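4. Registering a Water Supply Fault for a Ward

This section covers entry of a drinking water fault in the Nurlow constituency casework system. It applies to ward clerks and to staff of the member's office. Read section 3 (user accounts) first. The Ustby and Skeltgate district offices use the same forms, but their cases go to separate queues.

4.1 Before you start

You need a clerk account with the Intake role, the ward code, and the name of one contact in the settlement. The contact must be a resident. A contractor cannot be entered as the contact.

Note: Ward codes have four digits. Older paper forms carry a letter in front of the code. Leave the letter out.

4.2 Opening the case

1. Sign in and select Intake from the left menu.

2. Select New Case, then Utilities, then Water.

3. Enter the ward code, for example 2438. The ward name fills in by itself. If the name is wrong, stop and check the code against the ward list in Appendix B.
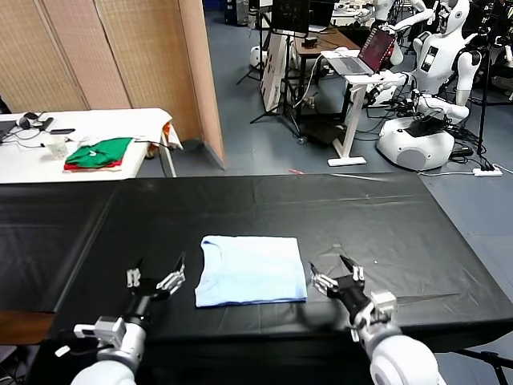
The ward name cannot be typed over. A case saved under the wrong ward has to be closed and opened again, and the new case takes the new date.

4. Enter the number of households affected. Use the figure given by the contact, even if it differs from the register.

5. Choose a fault type: No Supply, Low Pressure, Discolored, or Other. If you choose Other, the Remarks field becomes required.

6. Set the priority. Level 1 is for settlements with no supply at all. Level 2 is for all other faults affecting a school or clinic. Everything else is Level 3.

Caution: Level 1 sends a text message to the duty officer at any hour. Do not use it for practice entries. Use the training ward, code 1165.

7. Attach the resident's letter, if there is one. Scans must be PDF files of 5 MB or less.

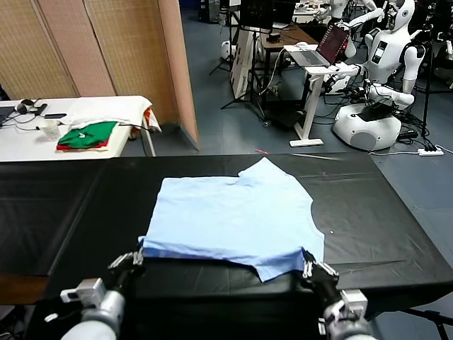
8. Select Save and Route. The case number appears at the top of the page. Write it on the paper letter before filing.

4.3 Routing to the district office

Routing is automatic for Levels 1 and 2. Level 3 cases wait in the Review list until a supervisor releases them.

1. Open Review and tick the cases to be released.

2. Check the District column. Wards on the boundary between Ustby and Skeltgate show both names - pick one before release.

3. Select Release. The status changes from Held to Sent.

Note: A Sent case can be edited for 2 hours. After that, changes go in as remarks only.
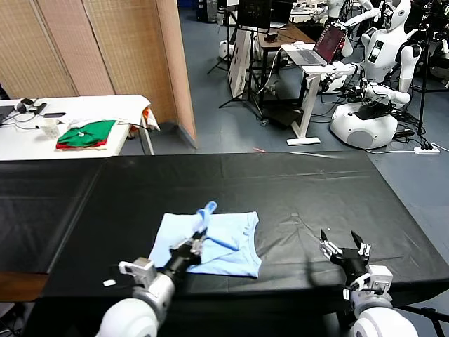
Remarks are visible to the district office and to the member's office. They are also printed on the monthly return, so keep private phone numbers out of them. Use the Contact tab for these.

4.4 Recording a grant request

Some settlements ask for project money in the same letter, usually for a tank or a gravity feed line. Do not enter this as a fault. Open the saved case, select Linked Items, and add a Minor Works Request. The two records then carry the same case number with a different suffix - W for water, M for minor works.

Caution: Closing the W record does not close the M record. Close each one separately.

Section last revised 2022-11-09.

Comments

Yayra Kpodo
Step 6 puts a clinic with no water at Level 2 if the rest of the settlement still has supply. Is that intended? We have been entering these as Level 1.

Selorm Aidoo
Yes, intended. Leave it at Level 2 and phone the duty officer as well.

boateng_clerk
The file limit on our screen says 2 MB, not 5. Which one is right?

Selorm Aidoo
5 MB. Your office is still on the June version. Ask for the update.

boateng_clerk
Updated, it takes the bigger scans now. The ward list in Appendix B is still missing two of ours.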